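Thema: Nebenkostenabrechnung — Hausstrom plötzlich verdoppelt?

tviklund
Guten Morgen in die Runde. Unsere Abrechnung ist gekommen, diesmal im Dezember und damit gerade noch in der Frist, man kennt das Spiel. Position Allgemeinstrom: 1400 Euro fürs ganze Haus, im Vorjahr war es nicht einmal die Hälfte. Wir sind vier Parteien, es gibt keinen Aufzug, und das Treppenhauslicht geht aus, bevor man den Schlüssel gefunden hat. Verwaltet wird das Ganze von der Strand Hausverwaltung, die am Telefon von »allgemeiner Preisentwicklung« spricht. Muss ich das so hinnehmen?
Tyra Viklund

kellerkind_nord
Erst mal Belegeinsicht verlangen, schriftlich. Meistens findet sich dann was. Bei uns in Plamville hing jahrelang die Kühltruhe vom Erdgeschoss am Hausstrom. Die Truhe war übrigens leer.

Golum
Preisentwicklung kann schon stimmen. Wenn der alte Vertrag ausgelaufen ist und die Verwaltung in die Grundversorgung gerutscht ist, dann seid ihr ganz ohne Kühltruhe beim Doppelten. Nicht gleich Verschwörung rufen.

kellerkind_nord
@Golum: Wer die Grundversorgung verschläft, darf das aber nicht einfach auf die Mieter umlegen. Stichwort Wirtschaftlichkeitsgebot.

Golum
Darf er nicht, tut er trotzdem. Und das musst du ihm erst mal nachweisen. Viel Spaß dabei.

mtedesco
Bevor ihr euch hier juristisch aneinander abarbeitet: Steht in der Abrechnung der Betriebsstrom der Heizung separat? Umwälzpumpe, Brenner, Regelung. Das gehört zu den Heizkosten und wird nach Verbrauch mitverteilt. Wenn das im Vorjahr sauber getrennt war und jetzt alles unter Allgemeinstrom läuft, hast du einen guten Teil der Differenz schon gefunden.
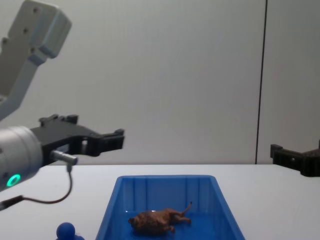 Zweiter Punkt sind die Zählerstände. Lies den Allgemeinzähler selbst ab und vergleiche mit dem Endstand in der Rechnung vom Versorger. Bei meiner Mutter war der Anfangsstand geschätzt und der Endstand abgelesen, das gab ein Jahr, in dem das Treppenhaus rechnerisch mehr Strom gebraucht hat als die Bäckerei nebenan.
Gruß, Mirko Tedesco

tviklund
Danke, Mirko. Separat steht da nichts. Unter Heizkosten finde ich Gas, Wartung und eine »Servicepauschale Trandimine«, was immer das sein mag. Klingt nach Hautcreme.

mtedesco
Klingt eher nach dem Ablesedienst. Lass dir den Vertrag zeigen, Pauschalen ohne erkennbare Leistung würde ich nicht schlucken.

hausmeister_a_D
Ich lese hier wieder, dass die Verwaltung an allem schuld ist. In drei von meinen früheren Objekten waren es die Mieter selbst: Trockner im Waschkeller, E-Bike im Flur, einmal ein Heizlüfter für Schildkröten. Schaut doch zuerst mal, was in euren Steckdosen steckt.

kellerkind_nord
Schildkröten sind immerhin sparsam beim Warmwasser.

tviklund
War eben im Keller. In den Steckdosen steckt nichts, aber neben unserem Zähler hängt ein zweiter, unbeschriftet, und der läuft recht munter. Brief zur Belegeinsicht geht heute raus, zwei Wochen Frist. Zahle ich solange nach?

Golum
Die Nachforderung wird grundsätzlich fällig, egal was du davon hältst. Unter Vorbehalt zahlen und gut.

kellerkind_nord
Falsch. Solange die Belegeinsicht verweigert wird, kannst du zurückhalten.

Golum
Verweigert hat bisher keiner was. Der Brief liegt noch auf ihrem Küchentisch.

tviklund
Liegt er nicht mehr. Einwurf-Einschreiben, den Beleg hebe ich auf. Ich melde mich, wenn die Strand antwortet.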